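Clindesstead石材资料室
2024年11月16日

本资料室今日以连续帖文的形式,发布家庭天然石材台面选用与养护说明。内容依据馆藏样板的长期观察记录及读者来函整理,供住户、物业和小型装修单位参考。商业用途的地面、外墙及墓碑石材不在本次说明之列。

本年度截至目前,资料室共收到咨询1,631件,其中以台面污渍、失光和接缝开裂三类问题最为集中。重复提问较多,故不再逐件书面答复,统一在此说明。已经预约到馆查看样板的读者,预约仍然有效。

首先说明名称问题。市场上所称“大理石”,范围往往远大于岩石学上的大理岩。石灰岩、蛇纹岩乃至部分石英岩,都可能以此名称出售。名称相近的两块板材,耐酸性能可能相差甚远。签订合同之前,请要求供货方写明岩石类别,并保留同批次的小块样品。

商品名称一般由开采方或经销方自行拟定,同一矿口的石材在不同地区可能有几种叫法,不同矿口的石材也可能共用一个名称。资料室检索柜按岩石类别和产地双重编目,商品名仅列作参见条目。读者凭商品名来函查询时,如能附上购买年份和经销单位,检索会快得多。

关于花岗岩。花岗岩以石英和长石为主要成分,一般家庭常见的醋、柠檬汁不易在其表面留下蚀痕。但花岗岩仍有孔隙,浅色品种尤其容易吸入油脂,形成边界模糊的深色斑块。“花岗岩完全不必保养”的说法,资料室不予采用。

关于大理岩与石灰岩。此类石材以碳酸盐矿物为主,遇酸即起反应。反应所留下的是表面光泽的改变,俗称“水印”,与渗入孔隙的污渍属于两回事。前者须重新研磨抛光,后者可用吸附法处理。许多读者来函将两者混为一谈,反复擦洗,结果失光范围继续扩大。

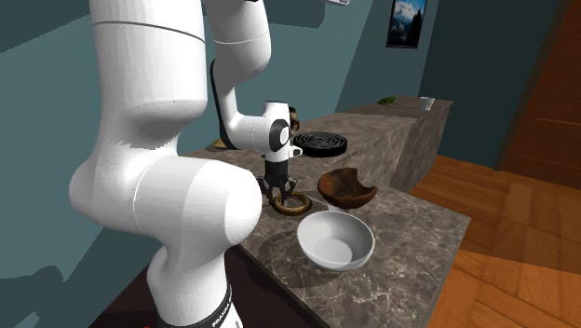 密封剂能否防止酸蚀?
密封剂的作用是减缓液体渗入孔隙,对石材表面与酸的接触没有可靠的阻隔作用;碳酸盐类石材在密封之后,遇酸仍会失光。

接上帖。密封剂主要分为渗透型与成膜型。渗透型施用后外观变化较小,家庭台面多选此类。成膜型在表面形成一层可见涂层,磨损后易出现局部剥离,修补时通常须先将旧涂层全部去除。产品说明书若未写明类型,请向销售方索取技术资料后再行购买。

是否需要重新密封,可用滴水法判断。台面清洁并充分干燥后,在不显眼处滴少量清水,静置一刻钟,随后擦去。擦去后石面颜色明显加深,说明水已渗入,可考虑重新密封。石面无变化,则暂不必处理。致密石材施用过量密封剂,残余物会在表面形成灰白色薄翳,去除颇为费力。

滴水法仅适用于未涂成膜型涂层的石面。深色石材颜色变化不易辨认,可在侧光下观察。炉灶、水槽周边与其他部位使用强度不同,宜分别测试,不应以一处结果推及全部台面。

日常清洁,使用清水与中性清洁剂即可。清洁剂应先按说明稀释,擦拭后以清水过一遍,再用干布收净。醋、柠檬酸除垢剂、含氯漂白剂和研磨膏均不建议用于台面。水槽边缘的水垢,请尽量以及时擦干的方式预防。

馆藏499块参考样板中,有一组专门用于演示清洁剂的影响,按岩石类别排列,每块分为未处理区与处理区。该组样板可在阅览时间内申请调阅,不外借。请勿自带清洁剂在样板上试验。

油渍处理。新近沾染的油渍,应以吸水纸按压吸除,避免来回擦抹。已经渗入的,可用高岭土或碳酸钙粉末加适量清洁剂调成糊状,敷于污处,覆以薄膜,放置一昼夜后揭开,待糊状物干透再清除。一次未尽,可重复进行。操作前请在不显眼处试做。

锈渍处理较为复杂。市售除锈剂多含酸性成分,用于大理岩可能造成比锈渍本身更严重的损伤。含铁矿物较多的石材,锈色也可能来自石材内部,这种情况下外部清洗难以根治。建议住户先行拍照记录,观察一段时间,确认是否扩展,再委托专业单位处理。

关于耐热。天然石材本身可以承受较高温度,但骤冷骤热会在局部产生应力,原有暗裂可能由此延伸。板材背面粘贴的网格布、接缝处的树脂以及修补填料,耐热性能均低于石材本体。热锅请一律放在隔热垫上。此条同样适用于花岗岩。
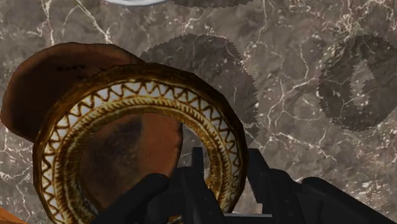

Lucian Ghiță来信指出,资料室六月发布的旧版说明只谈隔热垫,没有提到台面下方的烤箱和洗碗机;他家的裂缝恰好出现在洗碗机上方,水汽长期上行,柜体受潮变形,台面失去支撑。他希望新版能补上这一条。

来信意见已予采纳,补充如下。洗碗机、蒸箱上方的台面底面应按设备安装说明加装防潮层,柜体与台面之间的支撑须保持平整连续。发现柜门闭合不严、台面接缝高低不平等情况,应先检查柜体,后处理石材。单独修补裂缝而不解决支撑问题,裂缝往往会再次出现。

关于裂缝与天然纹理的区分。天然裂隙是岩石形成过程中留下的,常有矿物充填,指甲划过一般无明显停顿。后生裂缝多有可触知的台阶或缺口,并常从开孔转角、悬挑部位起始。两者外观有时十分接近,仅凭照片难以判断,资料室不就照片出具鉴定意见。

关于开孔与悬挑。水槽与炉灶开孔的内角应加工成圆弧,直角容易形成应力集中。开孔前后剩余的窄条部分最为脆弱,搬运和安装时须有支承。悬挑长度的限值取决于石材类别、板厚与支撑条件,请以加工单位的书面计算为准,不宜照搬邻居家的做法。

关于接缝。接缝位置应在下料之前由住户与加工单位共同确认,并在图纸上标明。纹理明显的板材,须到现场看整板排版,小块样品不足以反映整板的色差与走向。接缝胶颜色应在同一光线条件下比对,干固后颜色通常会有变化。

资料室曾就接缝问题走访住户102户。走访记录已按台面使用年限整理归档,住址及姓名等信息均已去除,可在阅览室查阅。记录反映的是受访住户的个别情况,不构成对任何供货单位或施工单位的评价,引用时请注明出处。

近期有读者询问Zostoto密封剂与Dernar石材清洁剂能否配合使用。资料室不对具体商品作推荐或比较。不同厂家的产品配合使用,应以两家书面技术说明为依据;说明相互抵触,或其中一家未作说明的,请勿混用。

另有读者询问Lapointe加工厂停业后,原有保修单是否继续有效。此事涉及合同关系,超出资料室职责范围。请住户妥善保存合同、付款凭证与保修单原件,并向当地消费者事务机构咨询。资料室仅可提供该厂历年样板目录的复制件,复制手续与一般馆藏相同。

关于旧台面再利用。拆下的台面可改作窗台、置物板或园圃铺面,切割前应确认背面有无加固钢条及其位置。切割天然石材会产生含二氧化硅的粉尘,石英含量高的品种尤其如此,长期吸入有害健康。切割须由具备湿法作业和防护条件的单位进行,住户切勿在室内自行干切。

关于拆除。旧台面与墙面之间的密封胶应先行割开,再松开柜体连接,不可直接撬动。整板较重,且带有开孔的板材搬运时极易从窄条处折断,应竖立搬运,并由受过训练的人员操作。水、电、燃气管线的断开由相应专业人员负责。

收到新台面时,请当场核对以下事项:岩石类别与合同是否一致,板厚是否符合约定,开孔尺寸与设备是否相符,接缝位置与图纸是否相符,表面有无修补痕迹。填料修补在部分石材中属于正常工艺,但应事先告知。对有疑问之处,请在验收单上写明后再签字。

验收宜在自然光下进行,并从低角度观察光泽是否均匀。保护膜应全部揭去,膜下残胶如不及时清除,日后会粘附灰尘,易被误认为污渍。安装后的静置时间以施工单位要求为准,在此期间请勿在台面上放置重物或踩踏。

来函须知。请写明石材类别、安装年份、既往使用的清洁和密封产品,以及问题首次发现的时间。同一问题请勿重复投递。每件来函限问2项,超出部分须另函提出。来函所附样品概不退还,含有危险化学品的容器请勿邮寄。

阅览须知。样板调阅须提前预约,到馆后在登记处填写调阅单。大幅样板由工作人员取放,读者请勿自行移动。阅览室允许携带铅笔与纸本记录,饮料请存放于入口处储物柜。

本说明如有修订,将在本帖之下续发,并标明所修订的条目。六月旧版说明自即日起停止使用,已下载的单位请更换为新版。

Clindesstead石材资料室 编目与咨询组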